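Equipment planning for hand-held gripper work

Equipment planning for hand-held gripper work is the business of deciding what to buy, what to borrow and what to put off when you're setting up a station where people handle everyday objects with grippers held in their own hands. I've put together three of these stations now, two at Rurdale and one at Cendow, so this entry leans on what I learned there (and on what I paid for twice!).

Scope

A station breaks down into the grippers, the table, the cabling, the props and the floor around it all. Most first budgets I've seen are nearly all gripper, with one sad little line at the bottom called "misc." My own first one had $900 for everything that wasn't a gripper or a computer, and I thought that was generous. It was gone before the shelving arrived.

Grippers

Buy them in pairs. A single gripper is fine for picking something up and putting it down, but the moment you want to steady a jar with one side and work on it with the other, you need two, and a second one ordered later may come from a different batch with slightly different jaws. Tóth sells a matched pair and Astumo sells singles. I've used both and would go with the pair again, mostly for the spares kit. Ask what the spares cost before you sign anything. Replacement jaws were $117 a set on my last order, and I now budget for two sets a year.

Weight matters more than the brochure lets on. Try to hold a demo unit for 90 minutes, with breaks, before you commit.

Table and props

The table is where I'd tell anybody to relax. A plain wooden top does the job, and $320 covered ours with the brackets and a small black metal rack to give us shelf heights to work at. Props are cheaper still, and jars are my favorite: get different heights and different lids, and fill them with something, so they behave like jars from a real pantry.
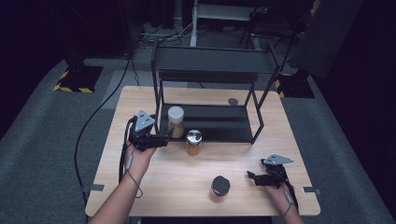
Two-handed work with filled jars and a shelf rack; both grippers are cabled, with the leads running back along the forearms.

Cabling and floor space

Cabled grippers need slack, and slack ends up on the floor. I plan cable length from the farthest corner of the table, then add enough for the operator to step back and stretch. Put floor covers and ties in the budget as their own line, or they'll get skipped. The same goes for hazard tape if you have stands with bases that stick out where people walk.

Leave more room than the table seems to want. At Cendow I measured the tabletop and forgot the person, and we had to shift everything in January.

Timing

Order the grippers first, as they take the longest, and buy props last. I keep a running list taped inside the supply cabinet and reorder lids and filler once a month.

See also: Shelf racks; Cable management; Spares budgeting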